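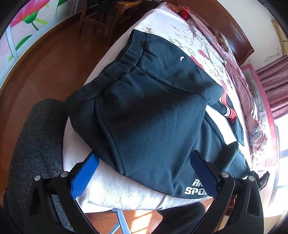 Teal-black sweats, ribbed waistband, spread out on the bed.

4 September 2024

Dye bath notes, Grimix black on cotton fleece scraps. Third go at this.

Weighed 500 g dry scraps, mix of the Ponce offcuts and the old gray hood. Soaked first, warm water, no soap this time. Salt in before the dye, stirred till clear. Last batch went blotchy where the ribbing bunches up so kept the rib peices loose and turned them by hand every 2 min. Arm is tired.

Soda ash in late. Should of set the timer, didn't. Left it 16 min past the first stir, then lid on.

Swatches after rinse:
- Ponce fleece: good deep black, bit green in window light
- gray hood: flat, more charcoal, fine
- rib: still lighter than body, same as before

Poly thread doesn't take it, stays whatever color it was. Seams stand out. Either restitch or live with it. Print stayed white on the one scrap that had any.

Jokard fixer is nearly gone, order more. Don't pour the rest of bath 2, want to try a weak second dip on the rib only. Bucket is under the sink, labeled, PLEASE leave it.

To do: wash test with a white rag, hot. Check the scale, drifting again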